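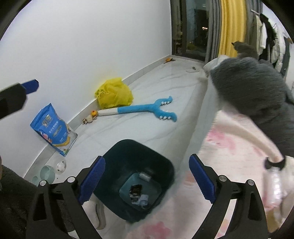

Home Care Basics, Handout 2: Floors in a House with Animals
Instructor: Tuva Sæther

Last week we did counters, and a few of you got cocky. Floors are harder. Counters don't have cats.

Terms for tonight

Litter: anything that belongs in the bin. Wrappers, used cups, empty packets.
Inventory: anything the cat believes it owns. Plush toys, small balls, your slipper.
Disputed goods: plastic bags and loose cord. The cat will claim these. Overrule the cat. Both can be chewed and swallowed, and the vet bill will be yours.

Order of work

Bring the bin to the mess. Abílio Esteves, who taught this course before me, carried trash across the room one piece at a time and called it exercise.

Pick up disputed goods first, then litter, then inventory. Toys go in one basket. They will be out again by Saturday.

Move the food bowl before you sweep. Close the food bag and stand it somewhere a cat can't lean on it.

Rugs last. If there is a cat on the rug, do the other rug.

Homework

Clear one floor at home and time it. Write down what came back within 3 hours, and who brought it.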